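Riviere book two – anyone got a proof yet?

marshwren
Publisher's site says 31st October for the second Riviere book and I'm counting down. I reread the first in July and the Hurville chapters got me all over again. 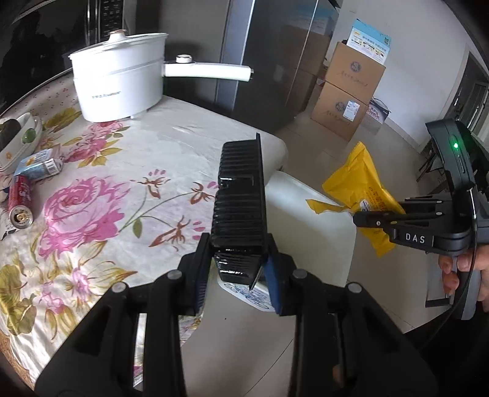 tidecaller
I gave up at page 162, sorry. Too much walking, and the sea witch barely turns up. My partner's the fan in our house, reads it aloud at the table, the one with the big pink roses on the cloth, and I still drift off. Does it pick up?

marshwren
It does! Give it another 15 pages – once they reach Brovville it's a different book.

oldquill
Disagree, Brovville is where it sags. And book two is meant to be 600 pages, which worries me.
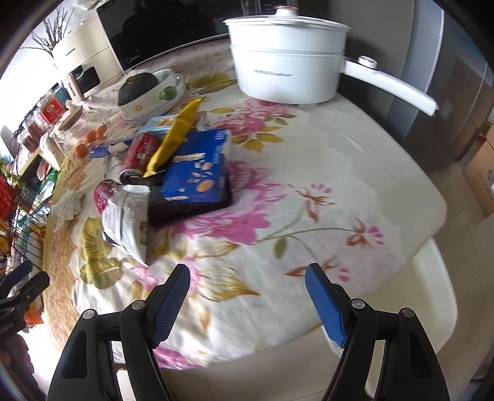
I'd have cut the whole trial and gone straight to the drowned bells. Still buying it though, the Cukoter edition with the blue edges.

tidecaller
Only 3,000 of those, so be quick. Fine, I'll try Brovville. If there's more walking I'm blaming marshwren.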